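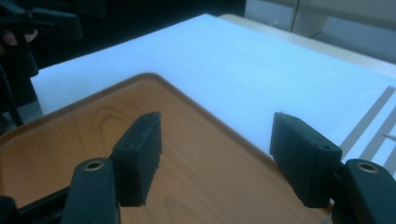 Planning Should Be Boring

I write planning code for two-finger grippers, and for a long time I believed a good planner must be clever. Now I think it should be boring, and I want to defend this opinion.

In February our team at Zasalitz replaced the old grasp planner with a much simpler one. The old one had 301 parameters. The new one has 14, and I can explain each of them to a new colleague before lunch. It is slower by a small amount. But when it refuses a grasp, it writes the reason in the log in plain words, and we can argue with it.

My colleague Daranee Rungrueang does not agree. She says that simple planners only move the difficulty into perception, and she is partly right - a thin rim on a tray is still hard to detect, and no planner can repair a bad depth estimate. Still, I prefer a difficulty that stays in one place. With the old planner we spent 3 weeks on an error which was in the camera calibration all the time.

People who buy software for robots ask first about success rate. I wish they would ask how long it takes to understand one failure.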